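From: Senga Moncrieff
To: framing list
Subject: Re: Mount slipping in a coloured frame, and what to put behind it

Pauline Bunting wrote:

> I have been given a set of botanical prints by my aunt and want to frame
> them myself before December. I bought one pink frame to try out, with a
> cream mount that was sold separately. Two things are bothering me. The
> mount won't stay square while I'm getting everything together, and I
> end up with a sliver of pink showing on one side and nothing on the
> other. Second, I can't decide whether cream and pink is a mistake in
> the first place. My husband says white. Would I be better off buying
> ready-made frames with the mount already in? I have 9 prints to do, so
> I'd like to get it right on the first one.
>
> Pauline

Hello Pauline,

I'll take the mount first, as it's the easier of the two.

If you are laying the mount on the frame to see how it looks, it will slide about whatever you do. There is nothing to hold it. The fit only matters once it is down in the rebate at the back, so don't judge the margins until then. Turn the frame face down on something soft, clean the glass on the inside, put it in, then lower the mount in face down. Put one long edge in first and let the rest follow. If you try to drop all four corners in together you nearly always get one standing up, and then people push on it and bruise the board.

Before any of that, measure the rebate and not the opening you can see from the front. Shop sizes are loose. I had a batch of Kruger frames where the rebate was 3 mm bigger than the mount in one direction and spot on in the other. A small gap can be taken up with a strip of mount board down the side. A large one means a new mount. If yours is too tight, take a shaving off with a sharp blade and a steel rule, a little at a time, and keep it to one side so the window doesn't wander off centre by much.

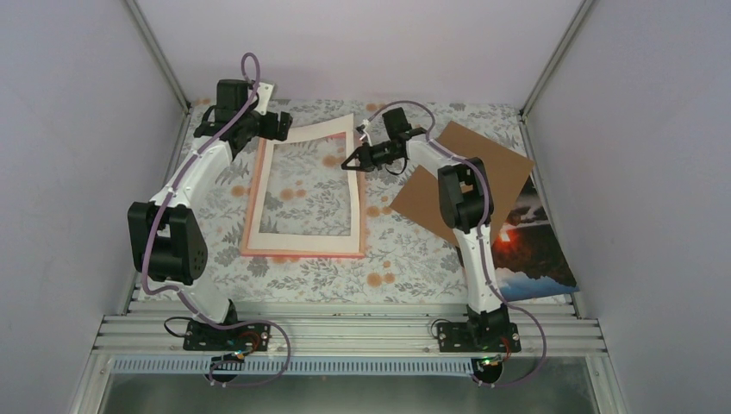 Tape is the next thing. The print should be hinged to the mount or to the backing along its top edge only, with two short tabs, and left free to hang. Paper moves with the weather and if you stick it down all the way round it will cockle. What people forget is that a crooked mount makes a straight print look crooked, so get into the habit of checking the mount against the frame and not against the print. With the cream mount at a slant like this one, the top strip climbs to the right and the corner ends up out past the pink, while the bottom strip lies very nearly level with the frame. If I looked only at the bottom I would call it straight. Check the top and bottom both, then the two sides, and only then put the backing on.

I use the gummed paper tape that Vernik do, which needs damping. The self-adhesive sort is fine for something cheap, but I wouldn't use it on your aunt's prints. Ordinary sticky tape goes brown and I would keep it out of the house altogether.

As to the colour, I'm with you and not with your husband. A bright white mount next to old paper makes the paper look dirty. Cream is kinder to it. Pink with cream is a warm pairing and botanicals can stand it, particularly if there is any orange or soft red in the flowers. If they are all green ferns I would think again. Lefteris Sfakianakis put some seaweed prints in pink last year and I didn't care for them, though he sold the lot.

One thing that does help is to try the frame by itself before you commit to a mount. Lay it on whatever you have that is nearest to the print in colour and pattern - a tablecloth, wallpaper, a bit of curtain - and leave it there for a day. You get a fair idea of whether the frame is going to shout. A grey leafy pattern with a bit of orange in it is a good stand-in for a botanical.

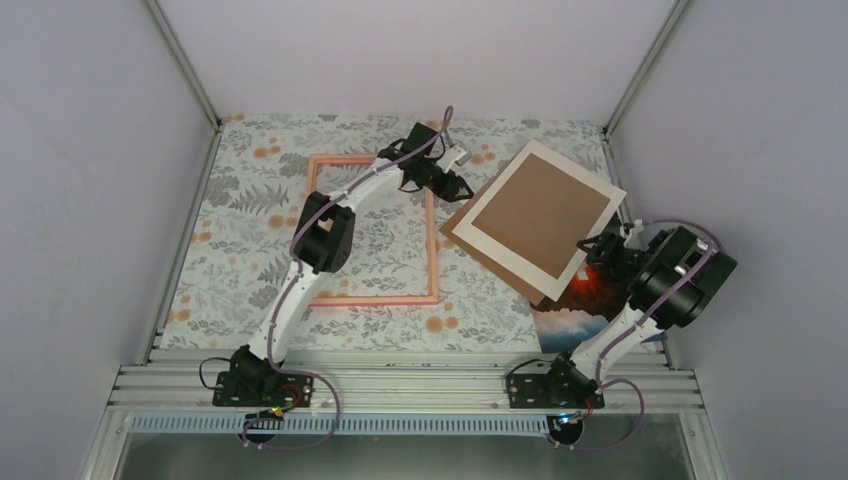
The pink frame with no mount, on the floral cover.

I thought the pink sat quite comfortably with those greys. A thin border helps as well. In a wide moulding I think the same pink would be too much for nine on one wall.

On ready-made frames with the mount in: you can, but you are stuck with their window size, and old prints are hardly ever a standard size. Elvira Cárdenas went that way with a set of maps and had to recut every mount anyway. If you don't want to cut your own, Skirnov will cut to measurement and their minimum order isn't large. Send them the window size in millimetres and say which way up it goes. Ask for the bottom margin slightly deeper than the top.

For backing, grey board is enough on a dry inside wall. Do-yoon Koo swears by Plinex sheet for bathrooms and kitchens, and I can't argue as I have never tried it.

Do the one and live with it for a week before buying the other eight frames. And write the size of each print on the back of its folder in pencil now, while they are all flat on the table. You'll be glad of it when you come to order the mounts.

Regards,
Senga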